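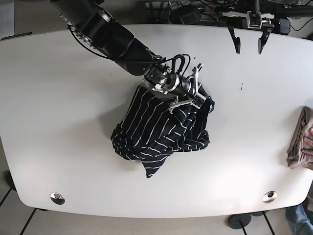

Motion Planning Engineer, garment handling -- Baltix
Reference 792

Baltix writes the planning and control software for two-arm cells that pick up, unfold and fold clothing. We need one engineer to take over the grasp planner, a C++ library with Python bindings.

The work:
Choosing grasp points on crumpled cloth from overhead and wrist camera views.
Keeping two arms clear of each other while both hold the same garment.
Clearing the planner's backlog, at present 147 open tickets.
Replaying logged runs and tracing failed grasps to the module at fault.
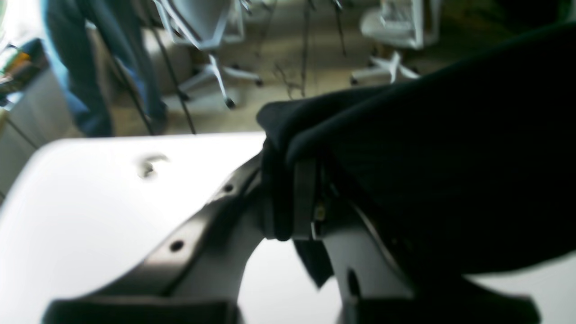 Wrist camera view: black fabric pinched between the gripper fingers.

You should have written trajectory code that ran on real hardware, and be at ease with camera calibration and collision checking. Experience with cloth is useful -- we do not insist on it.

You would report to Zoriana Lysenko and share code review with the perception group.

Send a CV and a link to some code you wrote, marked for Gunther Heitmann, by 22/06/2020. Please quote the reference.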